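Kivgate Film Workshop: Short Film Shoot, Set Safety Checklist
Unit: student graduation film, "Skyrme"
Checked by: Catrin Phillips, Monday, before crew call

1. Exits and walkways
Both doors open fully. Cables crossing the walkway are taped down. OK.

2. Lighting stands
Sandbags on all stands except the backlight. Bag added at 9:20. OK.

3. Power
Two circuits in use. The dimmer pack was sharing a socket with the tea urn; urn moved to the corridor. Tags on 17 extension leads read and in date.

4. Camera track
Wedges firm. One joint stands proud on the window side. Grip to reseat before the first take. OPEN. 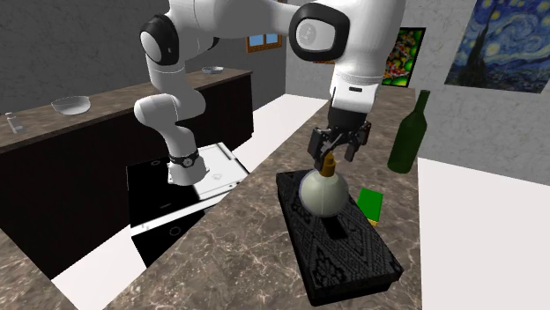 Emrys Bevan: I reseated that joint after the check and it rocked again once the dolly had gone over it. Please keep item 4 open until the short length is swapped. We have a spare in the van.

Reply, C.P.: Agreed. No one rides the dolly until it is done.

5. Working at height
Ladder feet good. The person rigging the overhead mic must have a second person footing the ladder. Reminder given at the briefing.

6. Smoke effect
Fluid sheet on file. Detector isolation is booked with the building from 2 until 7. Director wants a longer run for the last scene; the booking has to be extended first. OPEN.

7. Props and set dressing
Replica knife signed out to Raelene Trevaskis and locked away between takes. Breakaway glass kept apart from real glass. OK.

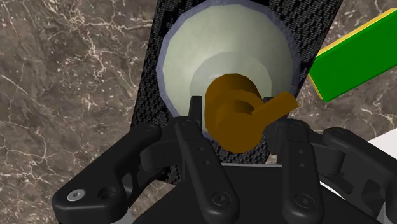

Fig. 2. Bowl on a dark panel, marble countertop.

8. First aid
Kit complete except for burn gel, on order. Meinir Craddock is first aider for the day.

9. Hours
Last week's wrap ran late. Call times moved so that everyone gets a full rest break.

Result: shoot may start with items 4 and 6 open. Recheck at lunch.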